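Section 4. Sim check before you power the real arms

Do this at home or at the shop bench, doesn't matter. Do it every time you change the table file. Casimiro skipped it in August and we lost a gripper finger.

You need: the Trulurden scene folder, Vorkance controller software, both arm profiles (left and right), 20 minutes.

1. Arms OFF at the wall. E-stop in. Leave it in for this whole section.

2. Open Vorkance, load the scene. Port is 3893. If it hangs on "connecting", close it and start again, don't keep clicking.

3. Load right arm profile first, then left. Wrong order swaps them and you won't notice till something moves.

NOTE: left and right are the robot's, not yours. Viewed from the front of the table the right arm is on your left. Araceli put coloured tape on the real bases for this.

4. Set table height to match yours. Measure from the base plate, not the floor.

5. Place the props: apple, small bowl, big dish. Keep them well in from the table edges.

6. Run pick_right at 20 percent speed. Left arm should hold still, gripper open.

7. Pause at step 6 of the script, over the small bowl, and compare.

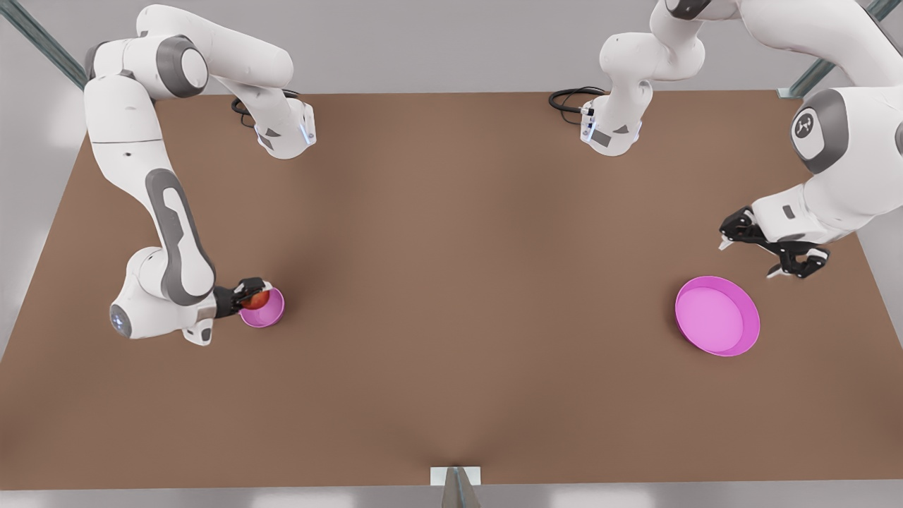 2 min read

Red apple in the right gripper, at the small pink bowl. Left gripper open with nothing in it, up off the table near the big dish. If yours is close to that, carry on.

CAUTION: if the elbow goes through the tabletop in sim, it will try to do the same on the bench. Stop. Redo step 4.

8. Let the script finish. Check the log for line 493, "release ok". No line, no real run.

9. Repeat with pick_left, same speed.

10. Save the scene under a new name. Do not overwright the shared one.

NOTE: the sim doesn't know about your cables. Before Section 5, move each real arm's cable by hand so it's clear of the elbow, then tape it down.

Spare gripper fingers are in the Seok drawer, grey bin. Write down what you take.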